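How to Respond When a Delivery Vehicle Stops on a Clear Road

Field procedure for operators of Movero sidewalk and curbside delivery vehicles

A false stop occurs when a vehicle brakes and holds position although nothing is in its path. The fault was recorded repeatedly on the Gilbridge route in December, and operators handled it in different ways. Some restarted the vehicle remotely without checking the cause. This page sets out the procedure that now applies on all routes.

A false stop is a safety matter even when no one is near the vehicle. A driver coming up behind does not expect it, and a vehicle that has misread the road once may misread it again when it moves off.

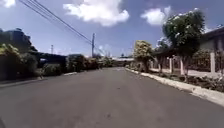

By Senad Dimitrov, Field Safety, Beaulieu Depot
Posted Feb 6, 2023

Straight residential streets with open pavement and strong overhead sun are where operators should be most alert to this fault. Short shadows along a hedge or under a tree may be read as solid objects. Patches and streaks in the asphalt can have the same effect. A clear camera view does not by itself prove that the fault is a false stop, and the steps that follow must be completed in order.

Before you begin

You will need access to the route console, the vehicle's unit number, and a working phone line to the depot. Do not start this procedure if the vehicle has struck anything or if the contact bumper light is on. In either case, use the collision procedure.

Step 1. Hold the vehicle

Select Hold on the console. Confirm that the status line changes from Waiting to Held. A vehicle left in Waiting will move off without warning once the false reading clears. If the status does not change within 15 seconds, press Remote Stop and call the depot.

Step 2. Turn on the hazard lights

The lights do not come on automatically during a false stop. Turn them on from the console and check that the lamp indicator shows both sides.

Step 3. Check the surroundings

View all cameras, including the rear. Look at the pavement close to the wheels, at the curb on each side, and at any gap in planting or fencing from which a person or animal could enter the road. Watch the live view for at least 2 minutes. A single still picture is not sufficient for this check.

If any camera is dark, blurred, or frozen, treat the road as blocked and send an attendant.

Step 4. Read the obstacle record

Open the obstacle record and find the entry that caused the stop. Note which sensor raised it and whether a second sensor agreed.

Camera only: the entry may be a shadow or a surface mark. Continue to Step 5.
Range sensor only: the sensor cover may be dirty or damaged. Do not restart. Send an attendant.
Both sensors: assume that an object is present, whether or not you can see it. Do not restart.

Step 5. Release the vehicle at low speed

Select Release, Low Speed. Keep one hand on Remote Stop until the vehicle has passed the point where the entry was placed. Normal speed may be restored at the next intersection.

Never use the Ignore Obstacle command to clear a false stop. The command turns off camera braking for the rest of the street, including braking for people. It was used on the Trilbridge route, where a vehicle then failed to slow for a trash can and pushed it into the curb. No one was hurt. The command now requires a supervisor's code.

Step 6. Save the record

Save the sensor data before the end of the shift. The vehicle keeps only the last 2000 entries, and older ones are overwritten. Include the unit number, the street, the time, the weather, and the name of the operator who gave the release.

When to remove a vehicle from service

A vehicle that makes 3 false stops in one shift must be returned to the depot by an attendant, with drive power off. It may not go back on the route until the cameras have been cleaned and realigned and a technician has signed the release form.

Questions about this procedure should be sent to the Field Safety desk at Beaulieu. Printed copies of the previous version should be removed from the consoles.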